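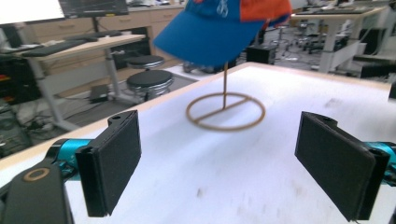 Caps and Their Stands

Page updated 1/3/22

Welcome to the cap pages. I have collected baseball caps since I moved to Jendia, and in October I finally started to put them on stands, so that they can be looked at from all sides. Before this they lived in boxes, one inside the other, and I saw most of them only when I searched for a different one. The collection has now 422 caps. It is not possible to show all of them on one page, so I chose the ones which I am asked about, and I wrote a line or two for each.

The blue cap with the orange side panel opens the page. It has a white embroidered logo on the crown, and the stand under it is the thin tan one, with a ring for a base and one straight bar across the ring. I like these two together very much. The orange gives the blue something to do.

Blue and orange

Blue with orange side
The brim is blue also, and nicely curved. I never try to make a brim flat again when it is already curved, it only gets a wave in it. I found this cap in the Hunt Street market, in a basket of winter gloves, and I paid more than I planned.

Dark blue, Undow Rowing Club
The club gave these to people who helped at the landing stage. The letters are sewn by machine, but the small oar under them was added by hand, and it is a little crooked. Inside, the sweatband has the name of the first owner in ink. I leave it there.

Light blue, no logo
A very simple cap. Visitors pass it quickly, but the fabric is the best of the whole shelf - soft, thick and still with a strong color after many years. I wear it myself sometimes, and then I brush it and put it back.

Orange, Ziltano Paints
Ziltano was a paint shop near the old bus station. The cap was free if you bought enough paint for a room. The orange is lighter on the left side, where it was for a long time near a window. This was before I owned it, and I can do nothing about it.

Orange with blue button
The button on top is not the original one. The previous owner covered a new button with blue cloth, and the work is so clean that I noticed it only after I had the cap at home for a full year.

White and cream

White, Jendia Summer Run
Every runner received one, so it is a common cap in this town. Most of them were used and washed until the print was gone. My one was kept in a drawer and the print is complete, with the route of the run drawn as one long line around the side.

Cream corduroy
Corduroy caps collect dust between the lines. A soft toothbrush, always in the direction of the lines, is what I use. The strap at the back is leather and has become quite stiff.

White mesh, Undow Ferry
A cap from the ferry kiosk, with a foam front. Foam becomes weak with age and can break into powder when it is pressed, so I lift this one only by the brim. It stays on its stand and does not travel to the shows anymore.

Green and brown

Green, Hunt Garden Supply
It was a gift from a neighbor who worked there one spring. The small leaf on the front is a patch, glued first and sewn after. One corner is coming up and I will repair it when I find the right thread.

Brown wool
The only wool cap on this page. I put it in a closed bag over the summer because of moths, and in cold months it can stand with the others.

Olive, child size
Too small for the normal stand, it slips down and hangs to one side. I made a shorter rod for it, and now it is at the same height as its neighbors when I put a flat book below.

Something about the stands

I receive more questions about the stands than about the caps, so I will answer here.

The wire stand is simple: a ring which lies on the table, a bar across the ring, and one rod that goes up. The cap sits on the end of the rod. It takes very little place and you see almost only the cap, what I prefer to the plastic heads in the shops. Those heads are good for a hat with a wide shape, but with a baseball cap they fill up everything and you cannot look inside at the label.

A few points from my experience:

Put the cap down slowly, straight from above. If the rod touches the side seam, the cap will lean.

Test the end of the rod with your finger. It must be smooth. If it is not, a small piece of felt helps, and it can be taken off again.

With a heavy brim the cap wants to tip to the front. Move it a bit backward on the rod until it stays.

Do not leave a thin cotton cap on a stand for a whole year. The crown gets a small point on top, like a tent. I change mine every 3 months and the caps which had their turn go to rest in a box with paper inside.

A plain table is enough for showing them. I tried dark cloth and colored paper, and came back to a white top, where the colors of the caps look most correct to me.

Visiting and swapping

The collection is at home and has no opening hours, but I bring 65 caps to the Jendia collectors' table in October, and everybody is welcome to look and to touch - except the foam ones, please. I swap duplicates gladly. At the moment I have double ones of the Summer Run and of the Ziltano orange, and I search for any cap from the Undow rowing people in red, which I know only from a newspaper.

My hope is to reach 1,000 caps one day. The boxes will be a problem before the money is, I think.

Next page: visors and winter caps
Back to the list of all caps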